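# Korletey Sorting Kit – review notes and sample data

12 shares | 3 comments

Korletey is a tabletop arm kit sold by Durnovitz for teaching and small lab work. We bought one to see whether it could be used for simple sorting lessons without a technician on hand. The folder contains our notes, the settings files and 400 short recordings made with the kit.

## What was tested

The task is to move coloured cubes between a white table and two woven baskets. The baskets are our own and did not come with the kit. Each recording covers one attempt, and failed attempts have been left in and marked `fail` in the index.

Setting up took 3 hours, most of it spent on calibration. The printed guide skips a step here – the gripper has to be zeroed before the arm, or the settings do not save.
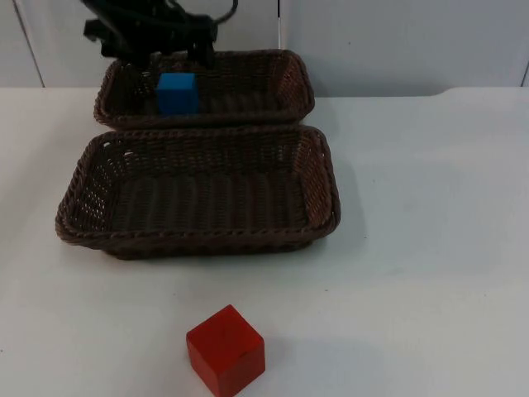 Ekow Osei wrote in the comments that the gripper speed should be turned down for any work over a basket, as the default setting made his catch on the rim. We have since tried the lower speed and now use it for all new recordings. Older ones are marked `speed_default`.

## Files

- `index.csv` – one line per attempt, with cube colour, start place, end place and result
- `clips/` – the recordings
- `settings/` – arm and gripper settings, one file per session
- `notes.txt` – faults and repairs

## Known problems

The dark weave of the baskets confuses the kit's own object finder, so cube positions in the index were entered by hand. Expect small errors. The supplied software also drops its connection if the computer goes to sleep.

## Price and support

We paid 2,500 for the kit with one gripper. Durnovitz answered both of our support emails, the second after 4 working days.

Corrections to Thilini Talukder or Gifty Odoi. Last updated 1 Dec 2022.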